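Chapter 5
Putting Goods into the Box

In the last chapter we learned how to choose a carton. Now the carton is open in front of us and we must fill it. Many students think this is the easy part of the work, and they want to go quickly to the chapter on labels. I ask you to stay here a little. In the Pullgate warehouse, where I did my first training, the returns desk received 2,165 parcels in one June, and 664 of them had damage which started inside the box.

A soft package is the most common thing you will pack. It has no corners and it does not break like glass, so the packer often drops it in and closes the flaps. But a soft package can slide, fold over itself, or open at the end where it is sealed. In this chapter the word "seat" means to place an item so that it rests on the floor of the box and does not travel when the box is tilted.

Look first at the floor of the box before anything is stacked on it. One soft package may lie flat or at a slant, and there is still time to turn it. When the second layer comes, this time is over.
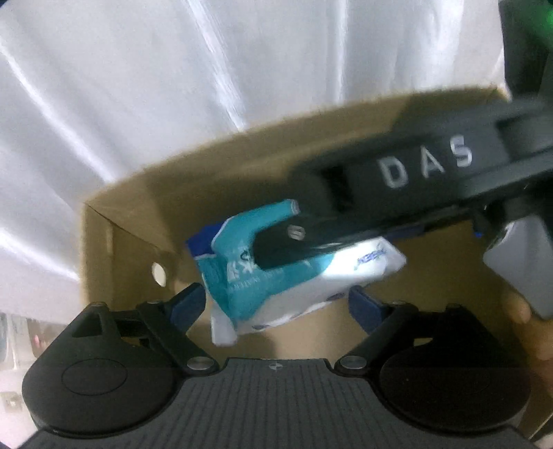 Morven Yule taught the packing course at Sultilcombe, and she disagreed with me about the slant: she would leave a single soft package at an angle if it touched two walls of the box, and she would straighten it only when more items were going in. I have tried both ways. For a box with one item I now accept her rule.

After reading this chapter you should be able to seat a soft package, to choose the filling for the empty space, and to test the box by hand before you tape it. Section 5.1 is about the first item. Section 5.2 compares paper filling with air filling, and for this you will need 200 grams of paper and one Pletar carton of the middle size.

Reader comments

bowen_pack: In section 5.2 my paper was finished before the box was full. Is the weight for one box or for two?

Tilda R.: One box, but crumple it loosely. I made the same mistake.

March 30, 2022: I use this chapter with my new packers. Please put the tilt test earlier.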